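Lint, fluff and brown towels: the questions I get asked most

I sell towels, cloths and lint rollers through Rakora, which is my very small shop in Berier, and the same questions turn up in my inbox over and over. I've put them all on one page. If yours isn't answered, write to me and I'll probably add it (it may take me a while, I do the parcels first).

Why does my dark towel show every single speck?

Brown and charcoal are the worst for it. Pale fluff sits on top of the loops and catches the light, and terry has thousands of little loops for it to hang on to. A cream towel is carrying just as much, you simply can't see it. I still prefer brown in a kitchen, tea stains and all, but you do have to accept a bit of rolling.

Can I use a sticky roller on terry, or will it pull the loops?

You can. I've done it for years. What pulls loops is pressing hard and going back and forth like you're painting a fence. Put the towel on a table, hold one end still, and roll away from your hand in one direction. Lift, go back to the start, roll again. If the sheet is brand new and feels fierce, dab it on your sleeve first to take the edge off.

Knitted or very nubby cloths want a lighter hand still. If you find a loop sticking up afterwards, snip it level with small scissors. Please don't tug it!

Do I roll before washing or after?

Both, if you can be bothered. Before washing I only do the big stuff: pet hair, crumbs, threads. Hair that goes through the machine gets felted into the pile and then it's there till Christmas. After washing, wait until the towel is completely dry. A sticky sheet on a damp towel does nothing except ruin the sheet.

What do I need out on the table?

Less than you'd think. The towel, a roller, something to lean things on, and a tray for the finished ones or for the bits. I like a metal tray, the sort you'd put under a roast, as you can wipe it down with one pass and fluff doesn't cling to it the way it does to plastic. Clear everything else away first or you'll be rolling up toast crumbs you've just dragged the towel through.
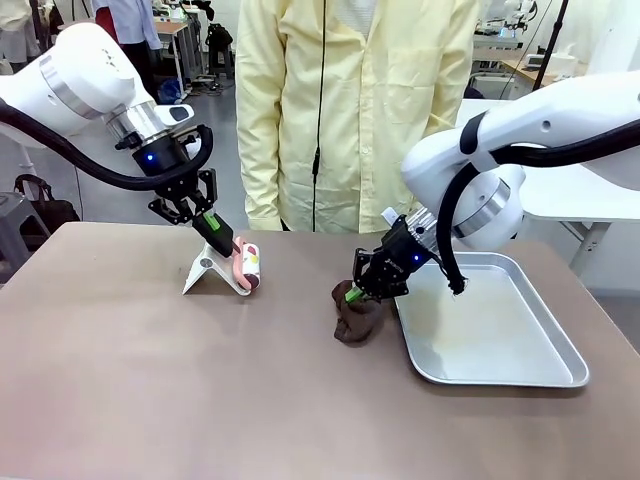 Brown cloth, metal tray, white folding stand.

A matt tabletop is nicer to work on than a polished one, by the way. Towels slide about on anything shiny and you end up chasing them.

How many sheets should it take to do one towel?

I allow 2 for a hand towel that's been looked after. A bath towel that has been in the dark wash with a fleece blanket is another matter and you may swear a little. When the sheet stops grabbing, peel it. People try to squeeze one more go out of it and all that does is move the fluff from one end of the towel to the other.

I can't find the end of the sheet. Help?

Oh, this one I understand completely. On the plain white rolls it's nearly impossible under a kitchen light. Turn the roll slowly against a window and run a fingernail along it, and you'll feel the step. When you've found it, fold a little corner under before you put the cover back on, and next time it's waiting for you.

The printed rolls are a bit easier, I think, as the pattern doesn't quite meet at the join. That's half the reason I like the ones with colourful bits all over them. The other half is that they're cheerful and I'm easily pleased.

Do I really need to keep the cover?

Yes! The cover is the one piece everybody throws away and it's the piece that matters. An uncovered roll in a drawer picks up dust from the drawer, the pens, the string, last year's birthday candles, and then you peel off three sheets to reach a clean one. If yours has gone missing, a clean jam jar will do for the narrower rollers, or a freezer bag for the wide ones.

While you're working it's fine to leave the roller lying on its side for a minute. Just don't leave it sticky side down on the table, especially a painted one. I have a mark on my dresser that I've been covering with a fruit bowl ever since.
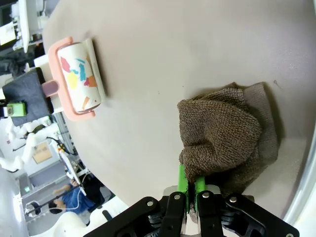
The other thing about putting it down between goes is that you can turn the towel properly with both hands. Most of the fluff people complain about is in the folds and along the hems, where it's been bunched up in the basket. Pick up the bottom edge, give it a shake, lay it out again and do the strip you've just uncovered. I go hem, middle, hem. Then I flip it and do the same on the back, and that side always seems to be worse than the front.

My towel is brand new and shedding everywhere. Is it faulty?

Almost certainly not. New terry sheds. There are loose fibres left in it from the making and they've got to come out somewhere, and unfortunately that's usually your black jumper. Wash it alone, with no softener, and tumble it on a low heat if the label allows. Clean the filter afterwards, because there will be a small hamster in there. The Arnine hand towels I sell need this done a couple of times and then they settle down.

If yours is still shedding heavily after 11 washes, I'd call that a bad towel, and if it's one of mine I'll swap it.

Why no softener?

It coats the loops. They lie flat, they stop drinking up water, and I find they hold on to lint more. If your towels have gone stiff, try a cup of white vinegar in the rinse in place of softener, and shake them hard before you hang them up. Never mix vinegar with bleach, please. That's a safety thing and I'm being serious.

Should I fold them or roll them?

Whatever fits your shelf. I fold bath towels and leave the kitchen cloths in a slightly disgraceful heap. If you're going to stack brown ones, don't put white ones on top, or you'll have all your rolling to do again the next morning.

Are reusable rollers any good?

The washable gel kind works well on coats and sofas. On terry I don't get on with it. The gel skates over the loops and only collects what was going to fall off by itself. You also have to rinse it and wait for it to dry, and by then I've lost interest. If you hate the waste from paper sheets (fair enough, so do I a bit), a stiff clothes brush used in one direction is the better swap.

How many sheets are on a roll?

The ones I stock have 80. Refills come in the same length and slide on to the same handle. Check the width of your roll before ordering, as I sell two widths and they're not interchangeable, whatever the man on the phone told you.

Do you post abroad?

I do, within reason. I've sent parcels as far as Lagos, and the towels got there long before the tracking page admitted it. Ask for a price first as towels are heavier than they look. Within the country I pack until 10 in the morning and anything ordered later goes out with the next lot. 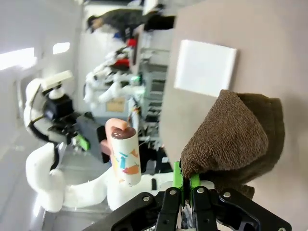
Berier, July

I've had a little run of new questions this month so I'm adding them underneath.

How do I get fluff out of a folded hem or a hood?

Several of you have the hooded towels for children and the seam inside the hood is a proper lint trap. Turn it inside out over your fist, so the terry is stretched a bit, and roll over the top of your knuckles. Work from the seam outwards. For a deep hem, wrap a strip of used sheet round one finger, sticky side out, and poke it along. It looks daft and it works very well.

Does hot weather affect the rollers?

It does! The glue goes soft and the sheets start to drag, and if you've left one in a car on a sunny afternoon the outside layers may come away in shreds. Put it somewhere cool for an hour with the cover on. I don't recommend the fridge — a reader tried it and ended up with a roller that smelt of onions.

Can I use it on the table afterwards, to pick up the bits?

Yes, with the sheet you were going to peel off anyway. It's brilliant for the last crumbs and stray threads on a smooth top. Wipe over with a damp cloth once you're done so there's no stickiness left, and try a corner first if the surface is waxed or painted.

Will you be getting the brown towels back in?

The Arnine ones in brown are due again soon. I won't promise a date, having been caught out before. If you send me a message with the size you want, I'll put a set aside and write to you when they land.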